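Clornport 281 Hand Coffee Grinder, Nine Months In

Posted 21st May

I've wanted to write up the Clornport for a while, and I kept putting it off because I kept changing my mind about the handle. I've now stopped changing my mind about the handle, so let's go!

The Clornport 281 is a hand grinder with steel burrs, a walnut knob and a metal body that comes apart without any tools. I got mine from Sterwood, the kitchen shop in Clostosside, and I paid full price for it. It replaced a Mikkelsen box mill that I'd been given years before, the kind you hold between your knees with a little drawer at the bottom. I loved that mill. It also made coffee that tasted like two different coffees fighting in one cup, with powder and gravel in every scoop, and I had been blaming the beans.

First impressions

The box is plain cardboard with a folded sheet of instructions and a small brush. The grinder is heavier than you'd guess from the photos on the store page. It's a nice kind of heavy, it sits in the hand and doesn't rattle, and the crank folds down flat against the side when you're done with it. The lid goes on with a push and stays put. The catch cup on the bottom screws on with a half turn, and after a week you can do it half asleep (I've tested this thoroughly).

The first batch through any new grinder should go in the compost. The instructions say so, in very small type on the back of the sheet, and I missed it completely and drank the stuff. It tasted like a coin. The second batch was fine, and the third was when I went and got my sister out of bed to try some.

What it does to a cup of coffee

I make filter coffee most mornings, one big mug, and a press pot when people are over. With the old mill I'd get a cup that was bitter at the front and sort of hollow after that, and I'd pour in milk to cover it up. With the Clornport the same beans from the same bag came out sweet. I don't have a clever palate and I'm not going to tell you about stone fruit, but there was a bag from a small roaster near us that I'd written off as boring, and ground on this thing it had a flavor like toasted pecans that I'd never once noticed.

The evenness is the reason. You can tip the grounds out on a sheet of white paper and push them around with a finger and they all look like they belong to the same family. There's still a bit of dust at the coarse end, so the last mouthful from a press pot has some silt in it. I can live with that, I never drink the last mouthful anyway.

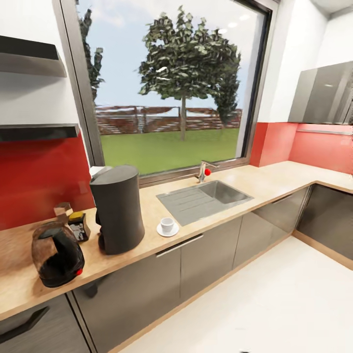 Wolfram Schwerdtfeger wrote in after my short note on this grinder last fall to say that mine must have been a lucky one, and that his own threw so much dust on the coarse settings that he'd gone back to buying his press pot coffee ready ground. He'd tried cleaning it, he'd tried different beans, and he wanted to know whether I'd ever had the inner burr out and put it back the wrong way up. I hadn't at that point, so I tried it on purpose. It does fit upside down, it even turns, and the grind is horrible. If yours is dusty, check that first. The wider end of the cone goes down.

The handle

Right, the handle. For the first couple of months I thought it was too short. You're working with less leverage than on the long-armed grinders, and with a light roast, where the beans are hard as pebbles, I'd get to the middle of a batch and have to stop and change hands. I sent Sterwood a slightly grumpy message and they told me, very politely, to open up the setting by a few clicks and see how it went. I didn't want to hear that, but it was good advice. I'd been grinding much finer than filter coffee needs. Once I backed it off the cranking got easy and the coffee got better too, which was a bit embarrassing.

So I've come around to the short handle. It means the grinder fits in a coat pocket, and I've taken it camping, to my parents' place, and on one very long train ride where I made friends with the whole end of the car. If you only want espresso, though, I'd look elsewhere. It'll go fine enough, but it takes ages and your forearm will know about it the next day.

Noise

It's so quiet! If you've only ever had an electric grinder you'll be amazed. It makes a crunchy, shuffling sound, like somebody walking on a gravel path a few yards away. The baby upstairs has never stirred. The old Mikkelsen squeaked on every turn no matter what I put on the spindle.

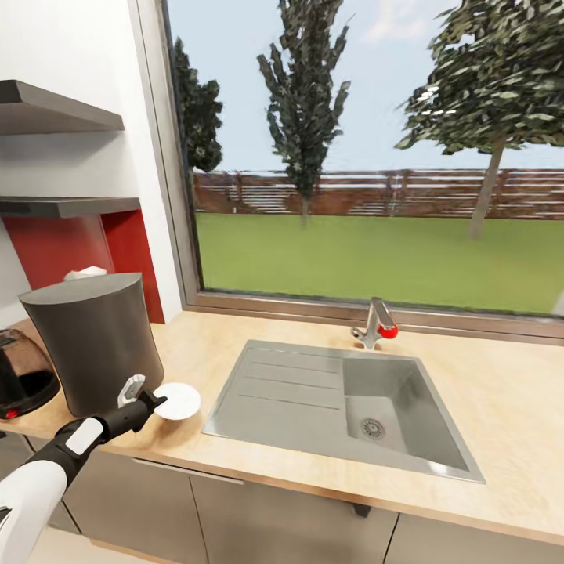
Storage is where a hand grinder wins me over all over again. I had an electric one for a short time before the box mill, and it was one more thing with a cord that had to live out on the counter, and so I was forever shoving it sideways to chop an onion. Once you've got a toaster and something tall and dark gray standing right next to it, like the pair at the back there, that stretch of wood is spoken for and a third machine is going to end up in your way. The Clornport lives in the drawer with the spatulas. It's slim enough that the drawer shuts with the grinder lying on its side, though I do take the crank off first and tuck it in next to the body.

One warning about drawers: the walnut knob is only pushed on, and if it gets knocked it can pop off and roll to the back. Mine has done this twice. A dab of wood glue would fix it for good, but then the knob couldn't come off for cleaning, and so far I've preferred to go hunting for it.

Cleaning and adjusting

I brush the burrs out after every few batches and take the whole thing apart when I finish a bag. It's a pleasant little job. Unscrew the dial, lift out the cone, brush it, wipe the inside of the body with a dry cloth, put it all back. No water anywhere near it, the burrs are steel and they will rust if you rinse them. I know because the instructions say so in the same very small type and this time I read it.

The dial clicks. Each click is firm enough that you can feel it and the numbers are stamped into the metal, so they won't wear off. The one thing I'd change is that the numbers start again at zero after a full turn, so you have to remember which lap you're on. I've got a scrap of tape inside the lid with my settings on it. Filter is one full turn plus 4. Press pot is two full turns plus 9, and if I'm using a dark roast I'll go a little coarser than that and leave it to steep longer.
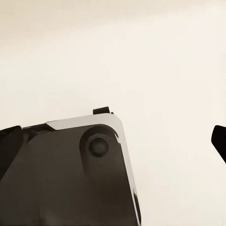 Does it hold its setting, though? This came from a reader who'd had another brand of grinder that crept coarser and coarser as she cranked, so that by the end of the week she was making brown water. She said she'd pay double for one that stayed where it was put. My answer is yes, it stays. I marked the dial with a pencil line in June, before I trusted it, and I looked at that line every morning like a person guarding a bank. It never moved. The spring under the dial is strong and there's a small steel ball that drops into each click, and short of dropping the grinder down the stairs I don't see what would shift it.

Capacity

It holds enough beans for one large mug or two small ones. For a press pot full of visitors you'll be filling it more than once, and by the third fill you will want somebody else to take a turn. People love being asked, I've found. Hand it to a guest who's hovering in the kitchen and they're happy as anything, and you get your hands free to find the cups.

I've put well over 1000 grams of beans through it by now, probably several times that, and the burrs feel just as sharp as they did. Clornport sells replacement burrs and also the little plastic bushing that the shaft runs in. I like that a lot. The bushing is the part I'd expect to go first, and it comes out with a fingernail.

A word on static, as this comes up every winter. On dry days the grounds cling to the inside of the catch cup and puff out over everything when you unscrew it. The cure is one drop of water on the beans before you grind. Wet the handle of a teaspoon, stir the beans with it, and that's plenty. The grounds fall out in a neat heap and your sleeve stays clean.

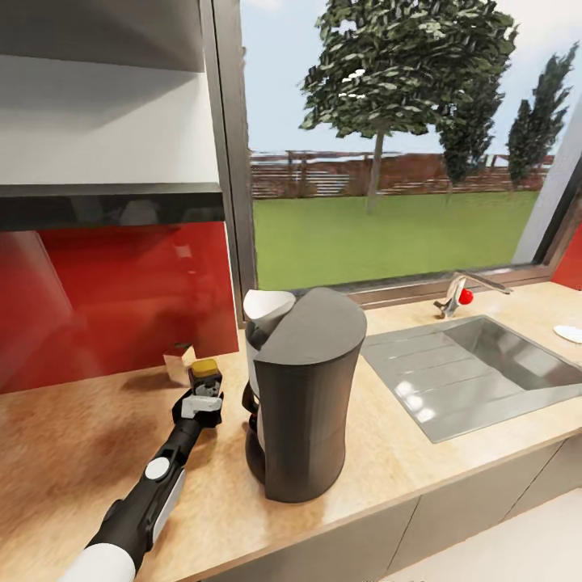 I still say you should have bought the bigger model, came the reply from a friend when I sent around a draft of this review, because you complain about refilling it every single time I'm over. Fair enough! The bigger one holds double and has a longer crank, and I did try it in the shop. It's lovely to turn. But I couldn't get my hand comfortably around the body, and if you can't grip the thing you can't grind with it. If you've got large hands and a houseful of coffee drinkers, go and hold both before you pick. Sterwood keeps an open one of each by the register and they'll let you run some beans through.

Would I buy it again?

Yes, tomorrow. I'd buy it for the quiet alone, and the coffee is so much better than what I was drinking before that I've stopped buying milk for it. The knob should be fixed on properly, the dial should count its laps, and somebody at Clornport should print the instructions in a size people can read. None of that has stopped me from using it every day.

The old box mill has gone to my sister, by the way. She keeps peppercorns in it, and it's very good at those.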